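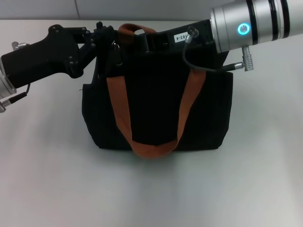
Stollanel is a set of 200 recorded episodes of two robot arms handling soft bags on a table. We made it in a shared workshop over several evenings, using arms we put together on one bench and control code we wrote ourselves. The tasks are small: open a bag, lift it by the handles, turn it, set it back down. Most episodes use the black tote with rust-orange straps. The strap color stands out well against both the cloth and the pale gray table, and that made labeling the grasp points much faster. The grippers are black too, so masks drawn along the rim of the tote should be treated with some care.

Status

Version 0.2, updated 26 May 2024. Usable, but the folder layout may still change.

What is in the download

episodes/ – one folder per episode, numbered 001 to 200
calib/ – camera and arm calibration, one file per session
labels/ – grasp points and task outcome, as JSON
tools/ – playback and export scripts
splits.txt – 161 episodes for training, the rest held out

Each episode folder has the head view, two wrist views, joint positions for both arms, gripper opening, and a short text file with the task name. Video and joint data share one clock. The early sessions had a drift between the wrist views and the joints. We corrected it in the export step, and the raw timestamps are kept in a separate column if you want to check our work.

How it was recorded

Both arms were driven by hand through a pair of small leader arms. Raimo Seppälä built the leaders and did most of the driving. Iman Radwan wrote the recorder, which we call Flellel, and did the labels. Failed attempts were kept. If the bag slipped or folded over, the outcome field says "fail" and the note field says what went wrong, in whatever words we had that evening.

Wrist views

The wrist views are less tidy than the head view. Depending on the pose they may show mostly wall, and other hardware can take up part of the picture. We did not crop or mask any of this. 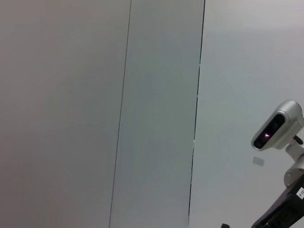 Wrist view: plain wall panels, with a silver depth camera on its bracket at right.

Views like this one have very little texture, so feature matching tends to do badly on them. If you are training on wrist video alone, run tools/flag_plain.py first. It writes a list of low-detail stretches and leaves the files alone.

Known problems

Episodes 001 to 014 have no gripper opening for the left arm.
Calibration for the second session was redone after a bracket was tightened. Use the file ending in _b.
The "turn" task was started late and has fewer episodes than the others.
Depth on the black cloth is patchy – expect holes.

Planned

A second set with stiffer bags, under the name Falberg, in October if the bench is free. We would also like to redo the first 14 episodes.

Use

Free for any purpose. Please mention Stollanel and the version number. Reports of bad labels are welcome; include the episode number and the time in seconds.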